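Search this site Search
Type a keyword and press Enter

Assembly and Fitting Assistant (two positions), Sorkano Workshop

Sorkano is a small workshop on the second floor of the old Narkudska mill building. We prepare fittings, brackets and cable sets for other companies, and we also keep our own equipment in working order. We are now looking for two people who like to work with their hands and who have patience for small parts.

The work starts in October. The contract is for six months at first, and we hope to make it longer if both sides are satisfied.

What you will do

Most of the day you will sit or stand at a bench. You will join metal parts with screws, check that brackets are straight, lead cables along the parts and fix them so that they do not pull. Some screws are very small and they must all be tightened by hand, in the order that is written on the work sheet. At the end of the shift you put the tools back on the wall and write in the bench book what is finished and what is still open.

One day per week you will help in the storage room. The deliveries from our supplier Lana come in mixed boxes and everything has to be sorted before it goes on the shelf. This part of the job is not so interesting, but the rest of the week depends on it. A full box can be heavy, and there is a cart and an elevator.

What we ask

You should be able to read a simple drawing. A school certificate in mechanics or electrical work is welcome, but we also took people who learned by repairing bicycles or sewing machines at home. Please tell us about such things in your letter, even if they seem small to you.

You need good eyesight, with or without glasses, and calm hands. English is the common language in the workshop. It does not have to be perfect — ours is also not — but you must be able to ask when something on the sheet is unclear. We prefer ten questions to one broken thread.

You do not need your own tools. Closed shoes are necessary, and long hair must be tied back.

What we offer

The position is 30 hours per week, on four days. You can choose between the early shift and the late shift, and we ask only that you keep the same one for a whole month. There is paid training in the first weeks, always beside a person who knows the bench. Lunch is in the Sampaio canteen on the ground floor, where our staff pay the reduced price. Bus 63 stops in front of the gate, and there are places for bicycles inside the yard.

The workshop is heated in winter. In summer it can be warm under the roof, and then we start earlier if everybody agrees.
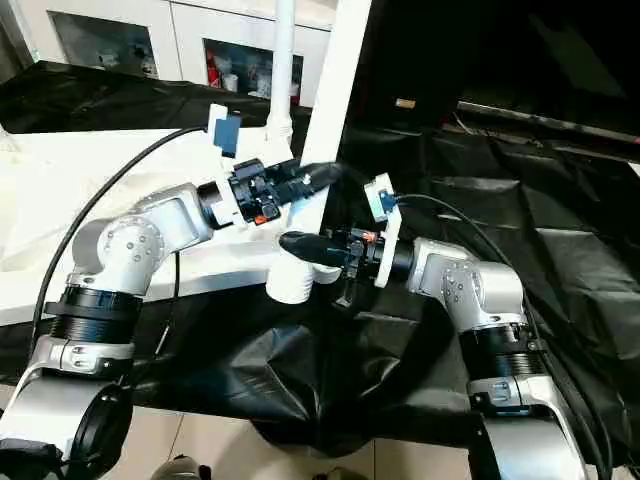

Silver joints, black cables, many small screw heads: two arms in our workshop.

How to apply

Write us a letter of one page. Tell us what you have built, repaired or taken apart, and which shift you would like. Add a short list of your jobs or schools. A photo of yourself is not needed, but you may send a picture of something you made.

Please put the number 2838 in the subject line or on the envelope, so that your letter comes to the right desk. You can bring it to the Sorkano office in the Narkudska building, second floor, or leave it in the gray mailbox beside the gate.

The last day for applications is Saturday, July 13, 2019. The mailbox will be emptied that evening.

We will invite a part of the applicants for a trial morning. It takes three hours and is paid. You will put together one small bracket set, and after this we drink coffee and talk about the contract. We answer every letter, also when the answer is no, but in the vacation season it can take a little longer.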